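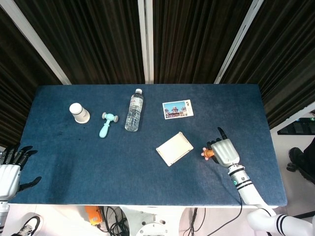
So I have finally joined a choir. I've been threatening to do it since we moved up to Felley, and every spring I'd see the notice in the window of the bakery and think yes, definitely, this year, and then I'd go home and watch telly instead. This year I rang the number while I was still standing on the footpath with my bread under my arm, which is the only way I ever get anything done.

I should say that I can't really sing. I can hold a tune in the car, and I did two years of recorder at primary school, and that's my entire musical education. The woman on the phone asked what part I was and I said "sorry?" and she said never mind, come along and stand with the altos. Apparently that's where they put everyone who doesn't know. (I've since learned the altos are a bit touchy about this, so keep it to yourself.)

We rehearse in the old Drummond Street church hall, which smells of instant coffee and floor polish and has a heater that clanks. There are 24 of us on a good night, and if there's footy finals on you can take a fair few off that. I was given a black folder, a pencil and a chair with one short leg, and we were off. No audition, no scales, no going round the room saying an interesting fact about yourself. I could have wept with relief!

The first thing we sang was a round, and I was fine until the other half came in and then I just joined them. Couldn't help it. My ears went straight over to whatever was loudest. The alto next to me leaned in and told me to stick a finger in one ear and sing to my own skull, and I thought she was having a lend of me, but I tried it and it works. I did the whole of the second half like that, like someone taking a call on a noisy train.

Reading the music is another matter. I'd forgotten everything except that there's a face in the spaces. I do know if the dots go up, I go up, and if they go down, I go down, but how far is anyone's guess. I downloaded an app called Henex which plays you your own line over and over with the others turned down low, and I've been doing the dishes to it for weeks. My poor household can now all sing the alto part of a Welsh lullaby and has asked me, politely, to get headphones.

The thing I wasn't ready for is how tired you get. It's only standing and breathing! But I got home after that first rehearsal and ate two bowls of cereal and slept like a log. My ribs were sore the next day, the bits at the sides that I don't think had been used since I gave up swimming. Our conductor has us do this hissing exercise where you breathe out on an "sss" for as long as you can, and she times it on her phone. I got to 25 seconds last week and I was so chuffed I told the bloke at the servo.

And then there's the alto line itself. If you've only ever sung along to the radio you'll be used to having the tune. Altos do not get the tune. Altos get one note, and then the same note again, and then a slightly lower note for a treat. At home by yourself it sounds like a fridge. But on the night when all four parts finally went together (we'd been plugging away at one page for most of an hour, the tenors kept coming in early) my boring fridge note was suddenly sitting in the middle of this enormous warm chord, and all the hair went up on my arms. I stopped singing to listen, and you're not meant to do that, and I got a look.

Costs, for those who've asked – it's 135 dollars for the year, and that covers the hall and the sheet music and a biscuit. You buy your own blacks for concerts. I had black trousers already and got a shirt at the op shop, and it has a tiny bleach spot on the cuff that I've coloured in with texta.

We've got our end-of-year concert in December, with carols and the lullaby and a medley I've been sworn to secrecy on. It's going to be out at Drirko, in the woolshed, with hay bales for the audience and a sausage sizzle at interval. They reckon it seats roughly 100 people. I've been trying not to think about that number. I've picked my spot already, second row, behind a very tall soprano, where I can mouth the hard bit on page six and come back in strong for the "amen".

Anyway, if you're near Felley and you've been walking past that notice like I did, they're short of basses. They are always short of basses. You don't need to read music and you don't need to be any good, and there's usually a lemon slice if you get to the tea table before the sopranos do. Bring a cushion for the chairs, and a pencil, the ones they hand out are all chewed.

Right, I'm off to hiss in the shower. I'm going for 30.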